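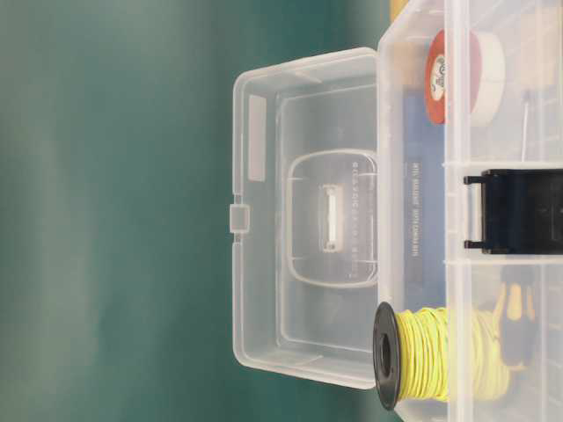

Figure 2.1 The storage box with its lid open.

Chapter 2: Teaching by Doing

I learned to teach robots from Adebayo Olatunji, who handed me the controls and went to lunch. My job was to get tools and tape into a plastic box, and I was terrible at it! By April I'd recorded 510 demonstrations, and I threw out the first 30 (you'll probably toss more).

So let's start with what a demonstration is. You drive the arms by remote control, and the computer saves the joint positions and the camera views together,
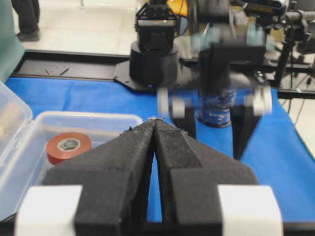
which means every little wobble of your hand gets saved too. If you dither over a roll of tape, your robot will learn to dither. Pick a speed you can keep up all morning.

Watch the wrist views while you drive. They get blurry, but they show you what's between the fingers.

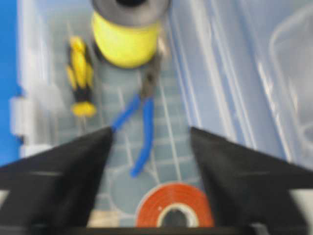 Figure 2.2 Wrist view into the bin: wire, screwdriver, pliers, tape.

Change the layout between runs, too. I kept mine too tidy for weeks, and the Skodeck arms fell apart the moment a spool moved.

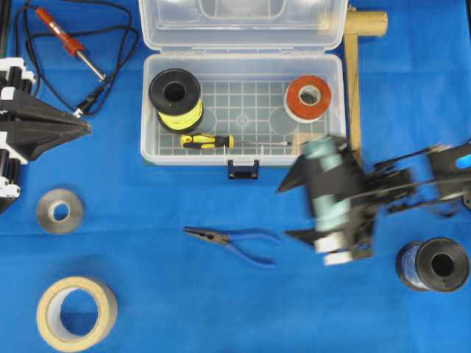 Figure 2.3 Tools on the cloth and in the tray, right arm moving.

Before we record anything, we need to talk about grip.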